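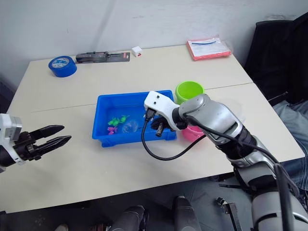 Handout 3: Can machines do the chores yet?

Module tutor: Seidu Quansah

Tidying small things into a bin is ordinary work at home and on the shop floor. For a two-armed machine it remains difficult. Each object must be found, gripped without damage and released in the right place, and soft toys, clear plastic and trailing cables all cause trouble of different kinds.

Students should distinguish between a task done once and a task done reliably. A machine that clears a table on 2 attempts out of 3 is of interest to a laboratory - it is of little use to a household. Reports should state the number of attempts, the objects used and any help given by a person.

Reading before Tuesday: the Umetti notes on grasping, sections 2 and 3. Please bring a written answer, one page at most, to the following: which chore in your own home would you hand over first, and what would count as failure?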